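Sourdough in a cold kitchen: what's working for you?
Brinthorpe Home Bakers > Bread > Starters and levain

17 replies

fennelfrond
2023-09-21
Okay, I have finally cracked it and I'm so pleased I had to come and tell someone who'd care! Our kitchen is on the south side of the house, gets no sun at all and sits at jumper temperature from April through to the warm weather. Three winters of flat loaves. I blamed the flour, then the water, then the starter (poor Sadia, she's named after a cafe I used to love, and she's been through a lot).

What changed is that I stopped following the clock. The recipe says bulk for five hours. My dough at five hours looks like it did at one. So I let it go until it had properly domed and there were bubbles up the side of the bowl, and it took most of a day. Best crumb I've ever had. The dog got none.

How long do the rest of you leave yours when the house is cold? And does anyone bother with a proofing box?

oldmillroad
Welcome to the slow club. Mine goes overnight on the bench, salt at 2 per cent, starter cut back to a spoonful. I mix after tea and shape before work. In summer that would be soup by midnight but in a cold house it's lovely, and the flavour is miles better than anything I've pushed along with heat.

One thing, get a straight-sided container. A bowl flares out and you can't judge the rise. Mark the level with a rubber band and you'll never guess again.

crumbshot
Have to disagree with oldmillroad on cutting the starter back. If your kitchen's cold the yeast is already dawdling, so why give it fewer mates to work with? I go the other way: 100 g of levain to 333 g of flour, warm water, wrap the lot in a towel. Shaped by mid-afternoon. I get just as much flavour if I put the shaped loaf in the fridge afterwards.

oldmillroad
Because I'm asleep, crumbshot! I don't want it ready by mid-afternoon, I want it ready at six in the morning. Different timetable, different dough.

crumbshot
Fair enough. But she asked how to get bread in a cold house and I reckon most people want it the same day.

fennelfrond
I want both, greedy me. Weekdays overnight and same day when I'm home. I'm going to try the 333 g version this week and report back. Where does the warm water sit, temperature-wise? I've been using whatever comes out of the tap and hoping.

crumbshot
I aim for 32 degrees in the jug if the flour's been in the pantry. By the time it's mixed it has dropped a fair way. A cheap probe thermometer is the best money you'll spend on bread, and you'll use it for roasts and jam as well.

tilly_bakes
Loving this thread. On the proofing box question: I bought the Grondstead folding one last October and it lives on the bench full time now, so there goes my bench space. It's brilliant for starter and for yoghurt too. But I'll admit that before I had it I used the oven with just the light on and that worked nearly as well. Stick a note on the dial so no one preheats it with your dough inside. (Yes. Twice.)

Before you spend anything I'd have a look at how your work area is set up, because half my trouble was dough sitting on cold stone while I cleared a spot to shape. These days everything comes out and gets spread around before I start, and whatever I don't need goes back in the cupboard.
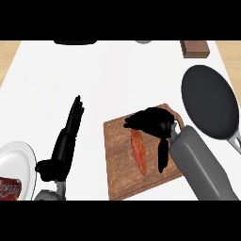 The other change was resting the dough bowl on a folded tea towel. Stone benchtops drink the heat straight out of it. I noticed the difference the first day, and it cost me nothing. If you've got a wooden board, that does the same job.

Oh, and feed the starter the night before with a bit of rye. Mine goes mad for it. A dessertspoon in the mix is plenty.

gumleaf_and_rye
Seconding the rye! Also seconding the tea towel. I put mine on top of the fridge as well, at the back where the warm air comes up, but that depends on the fridge. Our old one was toasty and the new one is stone cold on top, so check with your hand first.

Can I put in a word for the Suvarna wholemeal while we're here? I swap it in for a fifth of the white and the dough wakes up noticeably quicker. It's thirstier, so hold on to a splash of extra water and add it after the first rest.

crumbshot
I've never got on with that one. Made my dough tear when I shaped it. I sift the bran out now and use it to dust the basket.

gumleaf_and_rye
Did you rest it before adding the salt? Mine tore too until I gave it a good hour with just flour and water. The bran softens and stops cutting everything up.

crumbshot
No, I chucked it all in together. All right, I'll give it another go. Happy to be wrong if there's good toast in it.

newtobread77
Hi all, first post! Dumb question, how do you tell "slow" from "dead"? My starter is 3 weeks old and rises a tiny bit, then smells like nail polish remover. I've been about to bin it every morning.

oldmillroad
Not a dumb question and please don't bin it! That smell means it's hungry. Give it more food each time, one part starter to three parts flour and three parts water, and keep it somewhere warmer for a few days. If it goes pink or orange or grows fur, then it goes out, jar and all.

tilly_bakes
What oldmillroad said. Mine smelled like that for most of its first month and it's now the liveliest thing in the house. Throw the discard in pancakes so you don't feel bad about it.

newtobread77
Thank you both, it's had a big breakfast and gone in the oven with the light on. Note is on the dial!

fennelfrond
Update on the same-day loaf! Water at 32, 100 g of levain, bowl on a tea towel, another one round it. Mixed after breakfast, shaped at three, baked before dinner. Big ear on it and the crust sang for ages on the rack. The crumb was a touch tighter than my overnight one and milder too, so I think I'm still with oldmillroad for flavour, but crumbshot wins for having bread on the table the same day.

crumbshot
I'll take it. Put the next one in the fridge overnight after shaping and we'll talk about flavour again.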